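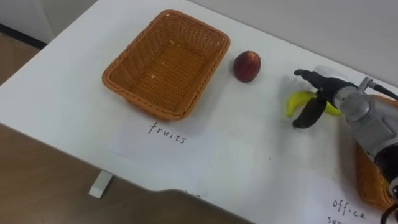

How long does it take a foster cat to settle in?

Longer than you'd like, usually a few weeks, and the shy ones can take a couple of months.

I've been meaning to write about Lona since February, when she came to me from the rescue over in Drinddale. She's a grey tabby, 13 years old, with a torn ear and a very low opinion of hoovers. I'd only ever fostered kittens before (chaos, but cheerful chaos!) so an older lady was new to me.

For the first week she lived behind the washing machine. I put her food down, said good morning to the gap and went off to work feeling like a terrible host. The rescue told me to sit on the floor and read aloud, so I did, and she got most of a very dull thriller. 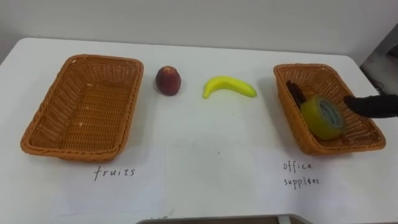

Enby Cat Diary | 300 words | Fostering

Then one evening she came out, walked straight past me and got on the sofa as if she'd always had it. I didn't dare move for an hour. My tea went cold and I needed the loo, but there she was, purring!

The vet bill was less fun. She needed four teeth out, and although the rescue paid, I did the 60 mile round trip twice in one week with her singing the whole way. She's been eating like a horse ever since.

She's ready for adoption now. She'd suit a quiet home with no dogs and somebody who's in most evenings. If that's you, fill in the form on the rescue's website and put her name at the top. I'm already saving the thriller's sequel for whoever comes next.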